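# Ata da reunião do grupo de trabalho do arquivo histórico

**Data:** 2 de outubro de 2018
**Local:** sala de leitura, Escola de Lodthorpe
**Presentes:** Jörg Thiele (presidiu), Dörte Baumgart (secretariou), representantes da biblioteca e da associação de antigos alunos
**Ausências justificadas:** representante da direção pedagógica

## 1. Ata anterior

Aprovada com uma correção: no ponto 3, onde se lia «livro de matrículas», passa a ler-se «livro de admissões do internato». São duas séries distintas e a confusão já tinha passado para o inventário provisório.

## 2. Inventário do fundo Moroz

A secretária informou que o inventário do fundo Moroz está concluído ao nível do documento. O total apurado é de 694 unidades, distribuídas por 19 caixas. A correspondência do fundador com a casa de reunião de Karnmont ocupa as primeiras seis caixas e está ordenada cronologicamente, com uma lacuna entre 1851 e 1854. Não se conhece a causa da lacuna. O copiador de cartas desse período não consta do auto de entrega.

Foi discutida a cota a atribuir às folhas soltas encontradas dentro dos livros de contas. Deliberou-se:

- manter cada folha com a cota do livro em que foi encontrada, acrescida de letra minúscula;
- registar no campo de notas o número das páginas entre as quais se encontrava;
- não reconstituir processos dispersos sem indicação expressa no documento.

## 3. Datação do edifício antigo

Jörg Thiele apresentou a comparação entre as duas datas em circulação para o primeiro edifício do internato. A brochura do centenário indica 1839. O livro de despesas regista pagamentos a pedreiros e a um carpinteiro de Dralholm já no outono de 1836, e a primeira compra de lenha para os dormitórios é de janeiro de 1838. O grupo considera que a data de 1839 corresponde à inauguração da ala nascente e foi depois aplicada ao conjunto.

Até à verificação dos registos prediais de Karnmont, usar-se-á nos textos da escola a fórmula «em funcionamento desde 1838». A placa da entrada não será alterada por agora.

## 4. Digitalização

Estão digitalizados 12 livros de admissões. A resolução adotada é de 400 ppp, em TIFF, com cópia de consulta em JPEG. Dois volumes têm a lombada solta e ficam fora do plano até parecer de conservação.

A biblioteca pediu que os nomes dos ficheiros deixem de incluir o título abreviado do livro. Aceite. O nome passa a ser formado pela cota e pelo número do fólio, com quatro algarismos. Os ficheiros já entregues serão renomeados por lote e a tabela de correspondência guardada junto dos originais digitais.

## 5. Consulta pública

Recebidos três pedidos de genealogistas relativos a alunos admitidos antes de 1900. Serão atendidos por cópia digital. Quanto aos registos posteriores a 1918, mantém-se a restrição vigente, e o texto da página de consulta deve dizê-lo de forma mais clara. A redação atual remete para um regulamento que já foi substituído.

## 6. Outros assuntos

A associação de antigos alunos propôs recolher testemunhos orais sobre os últimos anos do internato. O grupo é favorável, desde que haja formulário de consentimento assinado antes da gravação. Dörte Baumgart prepara uma minuta.

## Tarefas

| Tarefa | Responsável |
|---|---|
| Pedido de certidões prediais a Karnmont | J. Thiele |
| Renomeação dos ficheiros e tabela | Biblioteca |
| Minuta de consentimento | D. Baumgart |
| Revisão da página de consulta | D. Baumgart |

A próxima reunião será marcada por correio eletrónico, depois da chegada das certidões. A lista de caixas do fundo Moroz segue em anexo a esta ata. 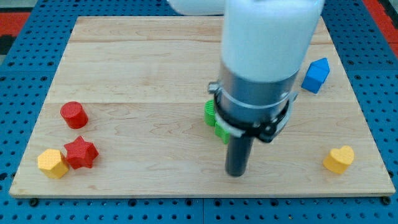 As correções à ata devem ser enviadas à secretária por escrito, com indicação do ponto a que se referem.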